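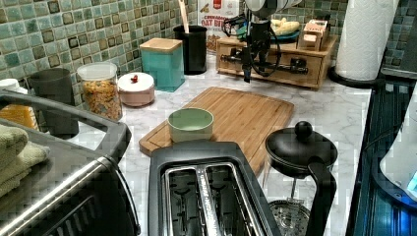
She bakes bread for the village of Umurley, and she has kept the same sourdough starter for 13 years. When I visited her in July, she asked me to sit down and wait, because the dough was at a moment when she could not leave it.

"People think that baking is early rising," she told me. "For me it is mostly waiting. I learned to be patient from flour."

She began at the Lornov mill, where she packed sacks for the shops. The workers could take home the broken sacks, and so she had more flour than she could use. Her first loaves were flat and hard. "My brother put one under the leg of the table," she said. "It stayed there until winter."

Today she sells 330 loaves in a good month, all of them rye or mixed wheat. Each one goes into the oven at 572 grams and comes out lighter. She does not want to grow bigger. A shop in Drudar offered to take everything she makes, and she refused after one night of thinking.
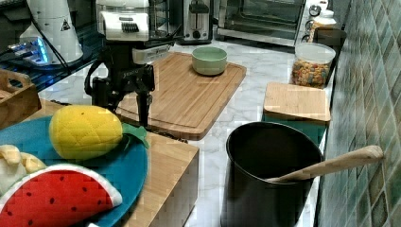
Her sister thinks the refusal was a mistake, and told me that a person with such hands should not be counting coins at the end of the month. The two of them have discussed it many times, and they still bake together before the holidays.

I asked what she would change. She wants a second oven, and she has saved for it since spring. "After that, nothing," she said. Then the timer rang, and she went to turn the loaves.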